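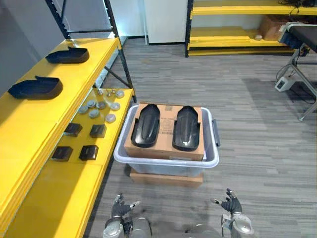

Grey discs and small fittings on yellow and black shelving.

Nalturville: The Complete First Run (DVD box set)

137 shares

The first three series of Nalturville on DVD, uncut and in broadcast order, with the original opening titles and the Christmas special that was left off the earlier release. Published by Rampersad.

Nalturville ran as a teatime serial before it moved to its better known evening slot, and these are the teatime episodes. They follow the staff and guests of a seaside dance hall in the years before it is sold. Precious Mofokeng plays Adele Marsh, the singer who takes a summer booking and stays. Beat Zürcher is the bandleader, and Pravesh Du Plessis appears from the second series as the new owner's son. Viewers who only know Du Plessis as a chat show host may be surprised by how little he says in his first few episodes.

Lærke Baldursdóttir joins in series three. Her character, the dance teacher Ingrid, was written in for two weeks and kept on after the first of her episodes went out. The scene in which she and Adele share a dressing room is complete in this set. The repeat version lost most of it to make room for adverts.

What's in the box

Nine discs in a card slipcase, with a booklet. Each series has three discs. The Christmas special is on the last disc of series two, which is where it falls in the story - watch it before you start series three, or the change of landlord will make no sense.

The booklet has an episode guide, a cast list for each series and a long interview with Negin Jafarzadeh, who produced the serial from the first episode. She talks about casting Mofokeng on the strength of a radio play, the trouble with the ballroom floor, and the newspaper stories that followed the two leads during series two. She is quite open about which of those stories came from the press office.

Extras

Commentaries on three episodes, with Mofokeng and Zürcher together on the first two and Jafarzadeh alone on the last. Mofokeng had not watched the episodes since they went out and spends part of the opening one trying to remember the name of the hotel.

A silent reel of costume tests. Baldursdóttir's screen test, with Du Plessis reading in for another actor. The trailers for each series, including the one that gave away the fire and was pulled after a Monday showing.

The studio outtakes that have done the rounds online are not included. They belong to a different company.

Picture and sound

Series one and two come from the broadcast tapes, and they look like it. There is some colour drift in the exterior scenes and a line of tape damage near the end of one episode in series one, which could not be repaired. Series three was transferred again for this release and is a good deal sharper. Sound is mono throughout. All episodes have English subtitles, but the commentaries do not.

The songs

The band numbers are the ones heard in the original broadcasts, with a single exception. The waltz in the final episode of series one could not be cleared and has been replaced with a piece from the same session. Dialogue over the music is not affected.

Details

Format: DVD, region 2, PAL
Discs: 9
Picture: 4:3
Sound: mono
Subtitles: English
Certificate: PG
Publisher: Rampersad
Stock left at this price: 1,331

Delivery and returns

Orders placed before noon are sent the same working day. The slipcase is thin card and can mark in the post, so each set is packed in a stiff outer box. If a disc will not play, send us the disc on its own and keep the rest - we hold spares of all of them and can replace one without taking back the whole set. Unopened sets can be returned for a refund.

The evening series will follow as a separate box in April. It will not be sold as a bundle with this one.

9 comments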